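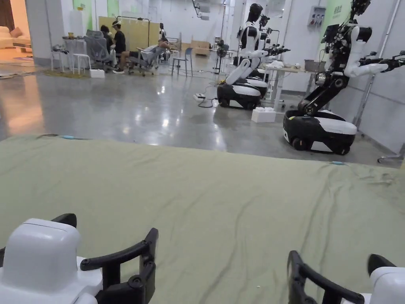
Join the Fliltier laundry folding team

Hi! I'm Amparo Bermúdez, and I run the Fliltier student project with Nicanor Olmedo. We're looking for 10 people to join us for the fall term, and if you've ever yelled at a fitted sheet you may be exactly who we want.

What we do: we fold clothes, over and over, with hand-held grippers, and then we use the recordings to teach a folding policy to our wheeled robots. I love this project. It's slow and a bit silly and I've learned more from it than from any of my lecture courses (sorry, Nicanor, I know you taught one of them).

Who can apply

Any student at Skaritz, any major, first year or last. You don't need to code. Last year's best folder was studying music, and she could do a T-shirt with the grippers faster than I can do one with my fingers! If you do code, great, say so, and we'll probably put you on the data side for part of the term. You need to be OK standing at a table for a good while, and you need to be patient with fabric.

What a session looks like

You come in, grab a pair of grippers, and smooth out the green cloth on the table. Then a shirt goes down flat and you fold it: sleeves in, sides in, bottom up. Shake it out, lay it down a little differently, go again. We ask for 80 good folds per person before October, and after that you can move on to pants or towels, or switch over to running the robots.

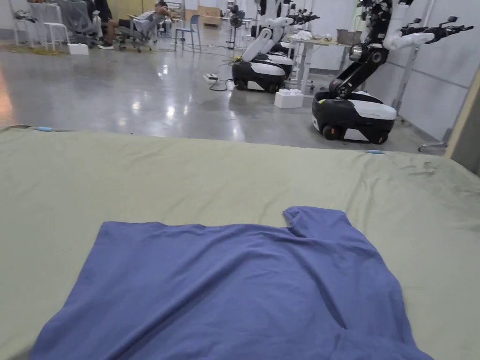 T-shirts are where everybody starts, and the sleeves are what you'll struggle with. The jaws like to grab two layers when you only wanted one, so the first evening is pure practice and none of it gets counted. Nicanor will show you his trick with the shoulder seam. Mine is different and I think it's better, so try both and pick.

What you get

2 credits, or a stipend of $100 a month if you can't use the credits. Also a spot on the team going to the Tustelley folding meet, if you want it (it's a real competition and we take it way too seriously). Snacks are on us, but please eat them away from the cloth.

How to apply

Leave a note for me or Nicanor at the Cabello building front desk by 2018-07-15. Tell us your name, your major, which evenings you're free and one thing you hate folding. No resume needed. We'll write back to everyone, and if we like your note we'll have you over to try the grippers before you commit to anything.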